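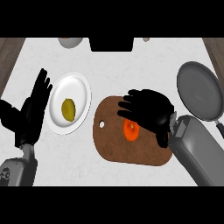

Output log, week ending 11/11/2024

Word count for the week was 1,337 against a target of 2,491. Two mornings went to the dentist and one to the train back from Hustow, where the laptop battery gave out before the second stop. The Plado chapter is drafted through section four. Section five still needs the interview notes from Catriona Carnegie, which are typed but not sorted.

Email stands at 70 unread, down from 866. Most of the drop came from a filter on the Cludard mailing list.

Sleep was poor until I moved the last coffee to before noon. I will keep that change through the end of the month.

Next week: section five, then the index queries from Theophilus Lamptey.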